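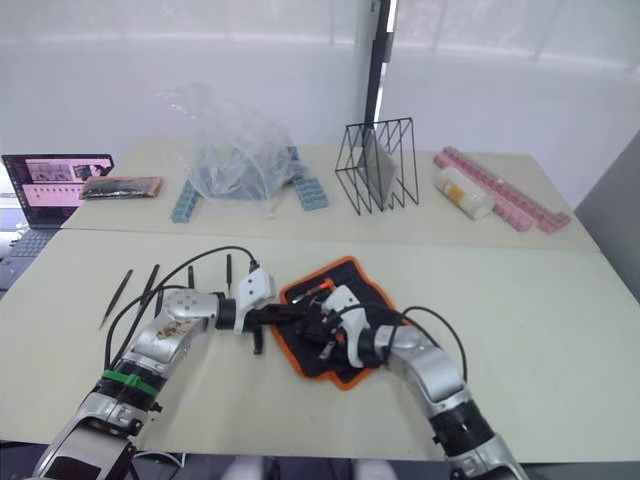

The planner was lying to us again, Triin said, and she'd like it on record that she had been against Voko from the start.

I told her planners don't lie. They report a cost and you believe it or you don't. She gave me the look she gives vending machines and went back to her logs.

This was January, the month I mostly think of as the tool roll. I'd been at Kaltberg long enough to have my own mug and not long enough to be trusted with the release branch, which meant I got the jobs that made everybody else sigh. Two arms, one black roll with an orange border, a handful of little tools. Put the tools in the roll. My grandmother could have done it while yelling at the radio!

The trouble was the cloth. Voko was wonderful with anything stiff. Give it a box, a bracket, a brick, and it would hand you back a pair of paths so smooth you wanted to frame them. But cloth moves when you lean on it, and Voko made its whole plan up front, 500 waypoints for each arm, as if the world had agreed to hold its breath. The right arm would press down on the fabric, the pocket would slide over a finger's width, and the left arm would come sailing in with its tool to the exact spot where the pocket used to be. Success, the log would say. Cost nice and low. The tool would be standing on the seam like a diver who'd changed his mind.

"So we replan," I said.

"We replan," said Triin, "and it takes 4 seconds, and in 4 seconds the cloth has moved again."

She was right, which I hated. I tried smaller replans. I tried only replanning the left arm, and then the two of them forgot about each other and stopped dead with their wrists almost touching, each one politely waiting for the other to go first. I've been on dates like that. Mārtiņš came by with his lunch, watched them stand there, and asked if it was meant to be doing something. I said it was thinking. He ate a whole sandwich and it was still thinking.

Anyway, the fix. I wish I could say I reasoned my way to it, but I was home in bed with my laptop on my knees, reading old commits instead of sleeping, and I found a branch that Doğukan had started and dropped. He'd called it gundel, no explanation, and the only commit message was "let it be wrong for longer." I read that maybe 8 times. Then I got up and made toast.

What he'd done was let the planner be vague. It didn't need to know where the pocket was until the left arm was nearly there, so for most of the trip it just headed for a sort of cloud, and the cloud shrank as the camera got a better look. The last little bit wasn't planned at all. It was a servo loop, dumb and quick, watching the edge of the cloth and nudging. And the right arm had one job in his version: press, and tell the other one every time it felt the fabric give.

It didn't run, of course. Half of it was written against a message format we'd thrown out, and the collision checker had been commented out with a little sad face next to it. I put the checker back first (I'm not a monster) and spent 3 days on the rest. Then I wrote to Doğukan, who'd moved over to the Avotiņš project by then, and asked him why he'd quit on it.

He wrote back in a minute. Voko came along and the demos looked better, he said. Smoother. People like smooth.

Well, mine wasn't smooth. I ran it with Triin standing behind me, arms folded, breathing on my neck. The left arm wandered in like someone looking for the light switch in a hotel room. It hesitated over the roll. It went a hair left, a hair right, a hair left again. The cost on my screen was terrible, a number I'd have been ashamed of a week before, and Triin made a small noise when she saw it.

Then the tool went down into the pocket and stayed there.

She leaned over and scrolled up through the log, all the way up, and then all the way down again – slowly, as if I might have typed it in by hand.

"It says it doesn't know where it's going," she said.

"It doesn't."

"It says so the whole way."

"Yep."

She pulled the other chair over and sat down. "Run it again," she said, and reached across me to turn the logging up.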